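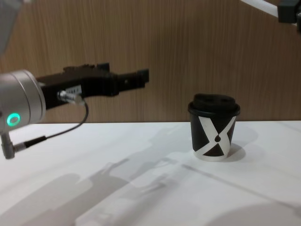

Home Brewing (Coffee) > Filter and Pour-Over
Thread: Finally getting somewhere with light roasts!

mossycup
April 12, 2020
Posts: 324

I've been drinking dark roast for years and always thought light roasts tasted like hot lemon water. Then last week I opened a bag of the Farkwood washed Ethiopian and for once didn't treat it like everything else in the cupboard. Much finer grind, water straight off the boil, and a proper long pour. Wow. Peach, a bit of black tea, and so sweet I forgot to put milk in (I always put milk in).

My kettle is a basic Pronport and the grinder is a Merkholm hand one, so nothing fancy at all. I'm making 600 ml at a time in the big cone, then keeping half in a flask for later. Does anyone else find it tastes better once it has cooled a bit? The last few mouthfuls this morning were the best of the lot! 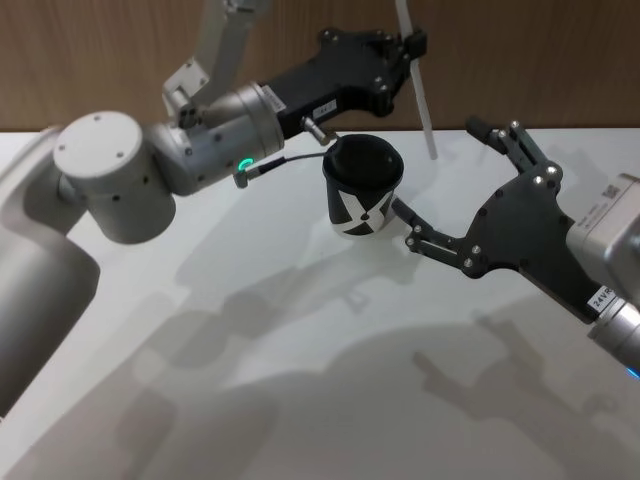
The other thing I changed was the water. We're in a very hard area and I'd never bothered with a filter jug before. Massive difference, more than the grinder made. What's everyone else doing for water?

tinkettle
Posts: 768

Lovely stuff, that Ethiopian. Totally agree about letting it cool, I don't touch mine until I can hold the cup comfortably.

Not with you on boiling water though. I go a good bit cooler, even with light roasts, and leave it to bloom for longer. Straight off the boil gives me a dry, papery finish every time.

brackenhill
Are you rinsing the filter, tinkettle? Papery to me usually means paper. I'm with mossycup, full boil for anything light. By the time it has hit a cold cone it's not boiling anyway.

tinkettle
Yes I rinse it, cheeky! Twice if I'm using the brown ones. Might be my grinder throwing out a lot of dust, to be fair. It's an old Fuchs and the burrs have seen better days.

brackenhill
Worn burrs would do it. Try one brew a bit coarser at full boil before you write it off. Keep the pour gentle too, and aim to have all the water in by 3 minutes.

mossycup
Ooh, I'll try it both ways tomorrow and report back. I've got enough left in the bag for a few goes, and then I want to try their Kenyan, which sounds like blackcurrant squash in the best possible way.

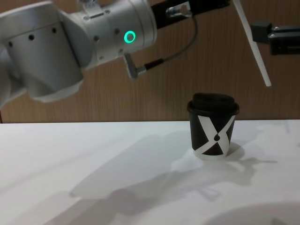 Silver metal and a green light.

oatsandall
Slightly off topic, but has anyone tried that Kenyan cold? I did the last of mine over ice last August and it was gorgeous, really jammy. Same recipe, only with some of the hot water swapped for ice in the jug.

tinkettle
Not for me, iced coffee always tastes thin. Coarser grind and full boil is on for the morning though. Will post how it goes.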